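Bok-nam Shim's bench at the shared workshop is 900 mm deep, and most of its back half is taken up by spool holders. What's left is given over to a hand-held gripper she calls Dagdag, now in its eighth version.

The tool is simple in principle. Squeeze the handle and two jaws close on whatever lies between them. A camera on the body records the job from the tool's point of view, and the recordings are used to teach a small arm, Pimeo, to do the same work unaided. Pimeo is still in pieces on a shelf. Shim wants good recordings before she spends more on motors.

The first versions were printed in one piece with thin flexing hinges. They were light and cheap, and they cracked. Since version 4 the jaws have ridden on separate linkage arms, printed in dark green plastic and fitted with brass-coloured grommets at the pivots. The grommets are pressed in with a bench vice and a stepped drift. Holes are printed slightly undersize and reamed by hand, as the workshop's older printer lays down a poor circle on any part taller than its base is wide.

Jaw faces took longer. A smooth face slid off knitted fabric, and a coarse one snagged it. The present face has small bumps and pits, and the jaw is a plain block that can be swapped without taking the arm apart. Worn blocks go in a jar, labelled with the version number and the month they came off. The fullest label reads October.

Laundry is the test set. Shim keeps a log named Tindetti, a spreadsheet with one line per attempt, and it now runs to 104 lines. Socks make up most of them. A sock is small, soft and never lies the same way twice – a fair test of whether the jaws can get under an edge without pushing the whole thing along the table.
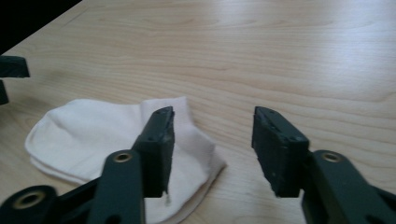
Approach angle matters more than grip force. With the jaws too upright, the lower layer of fabric stays behind and only the top one lifts. Tilting the wrist helps, at the cost of scuffing the tips on the tabletop. Shim has tried softer filament for the last few millimetres of the block, but the bond between the two plastics let go under side load.

The next job is the return spring. The current one is too stiff for long sessions, and a lighter one lets the linkage rattle. A fellow member has offered a pair salvaged from a Cosberg label feeder, which may suit if the end loops can be rebent. After that comes the handle, still held together with two cable ties.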